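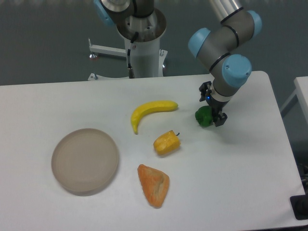

Drenero publishes good practice guide for shared robot tables

STIRCOMBE, December – Drenero has today released a guide of 7 rules for teams who test gripping arms on table tasks, such as moving toy vegetables to a plate. The guide covers grip force, stopping distance and the marking of cables.

"Many labs have their own habits, and these are difficult to compare," said Floor Peeters, who led the work. "We ask for one thing first – write down the limits before the arm moves."

The rules were tried in 124 test sessions with Hashmi and Grunovix. The guide is free to download from the Drenero website.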